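To: Avside Equipment List
From: Ilse Dekker, Lachance Recreation Office
Date: 15 Mar 2024
Subject: Re: White boards and ball stock for the Lirkberg hall

Dear members,

Thank you for the replies received so far. The message from the Clolora office raised two points, and I answer them in order.

> We have been asked to contribute to the cost of new white boards
> for the activity tables. Could Lachance confirm what condition the
> present ones are in, and whether tennis balls are still to be used
> for the tabletop sessions? Our own stock was last replaced in
> December and we would prefer not to order twice.

1. Condition of the boards

The boards remain serviceable. The surface is matte and clean apart from a tiny dark speck near the middle and a faint mark toward one side, neither of which calls for replacement. Offices are asked to wipe boards with a soft cloth only and to store them flat. Boards with dented corners should be set aside and reported to this office.
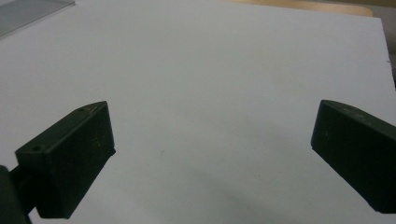
2. Tennis balls

Tennis balls will continue to be used. The smaller foam balls tried last year were difficult for older participants to see against a white surface, and several offices asked for them to be withdrawn. The standard fluorescent yellow-green felt ball shows up clearly on the board and should be ordered in that color only. 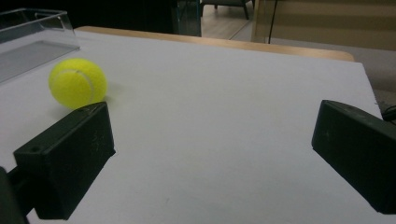

Balls that have lost their felt or split along the seam should be taken out of the tabletop boxes. Each hall may hold up to 12 balls for this activity; any beyond that number should be returned to the Lirkberg store, where 900 are kept for all programs.

On the matter of cost, the sum set aside for the year is 3,655, and it covers both boards and balls. No contribution is requested from Clolora at this time. Should an office require more than 20 boards – Avside has indicated that it may – a separate request must be sent to me in writing, with the name of the hall and the delivery address.

Ilse Dekker
Lachance Recreation Office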